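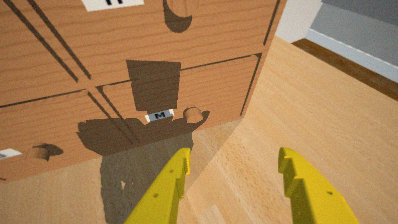
Wrist cam view, fingers open, drawer M in the shade

Furkdale Robotics Board > Simulation > Wrist cam or room cam for the drawer task?

knobturner
Posted 2 Aug 2020

OK, long one, sorry. I've been running the drawer task in Pridulbridge with the little yellow arm and the stock two-finger gripper, and I'm trying to settle on a camera before I burn another week of compute. The wrist cam view is up top. I love how much you get up close: you can read the M on the label, you can see both fingertips the whole way in, and the knob shows up as a proper round thing and not a brown smudge.

What I don't love is the shadows. There's a big one across the seam between the upper and lower drawers and another one that runs over by the knob, and my edge detector thinks they're all drawer gaps. I did 800 runs with the wrist cam only, random start pose each time, and it got the knob in 55 percent of them. The misses are nearly all the same miss. It goes for a shadow edge and closes on air.

So before I go mess with the lighting, is anyone using a room camera for this? Or both? I'm on the Prosser controller with default gains if it matters.

tinfoil_gantry
Wrist cam all the way. I had a room view on mine for months and the minute the forearm swings in front of the cabinet you're blind. Fix your lights. Turn on soft shadows in the render settings and try again before you add a second camera and double your headaches.

Also 55 percent with random starts is not bad! My first batch back in March was way worse and I had the Jilovik fingers with the wide pads.

mossy_encoder
Gonna disagree with tinfoil here. Soft shadows make the sim number go up and then you take it to a real bench with a window next to it and you're right back where you started. Keep the hard shadows, train through them. If the detector can't tell a shadow from a groove, that's the detector's problem and you want to know about it now.

And a room camera doesn't have to be in the way of the arm. Put it off to the side, pull it back far enough that the whole table fits, and use it only for the rough approach. Then hand over to the wrist for the last bit.

knobturner
Thanks both. Mossy, I set up pretty much that last night, pulled back far enough to get the whole arm and most of the room (bookshelf and all, ha). You can see the gripper hanging over by the little drawer box at the front corner of the cabinet, and the green block down on the table between that and the base. From this side the arm doesn't cover the cabinet, so point taken.

The bad part is resolution. The knobs are just small dark dots from back there and I can forget about reading a label. But the shape of the cabinet against the brown panel is nice and clean, and the detector gets the box and the cabinet as separate things without any help from me.

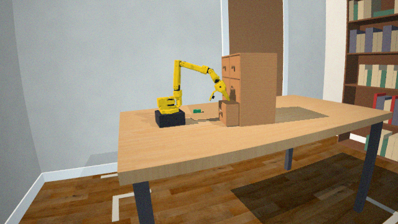 Re: Wrist cam or room cam for the drawer task? (page 2)

pphelan
Peadar Phelan here, I wrote the camera handover bit in the Prosser examples. A couple of things that might save you time.

Don't switch on distance alone. I did that in the first version and it would flip back and forth right at the threshold -- the arm looked like it was shivering. Switch once, on distance plus the label being found in the wrist view, and don't switch back unless the run resets.

Your default gains are probably fine for the approach but a bit stiff for closing on a knob that short. Drop the wrist joint first and leave the shoulder alone.

tinfoil_gantry
OK the single switch I can live with. Still say two cameras is a lot of plumbing for a drawer.

mossy_encoder
It's one extra config block, tinfoil.

tinfoil_gantry
It's one extra config block until the calibration drifts. I lost a whole batch of 3,230 runs to a room cam that was off by a hair and I am still mad about it.

knobturner
In sim though? Mine can't drift unless I move it. (I have moved it. Twice. By accident.)

Anyway, I put in Peadar's switch and softened the wrist joint, left the hard shadows on. It's at run 1,472 of the new batch and it's still going. I'm not posting a number until it finishes, but I've been watching the misses and there are a lot fewer grabs at nothing -- what's left is mostly one fingertip bumping the knob on the way in. So now I'm wondering about narrower fingers. Does anybody have the Jilovik slim ones as a model file, or did they only ever put out the wide pads?

mossy_encoder
I have the slim ones, the collision mesh is a mess but it loads. Will send it over tonight. Scale it down by hand, the units are wrong.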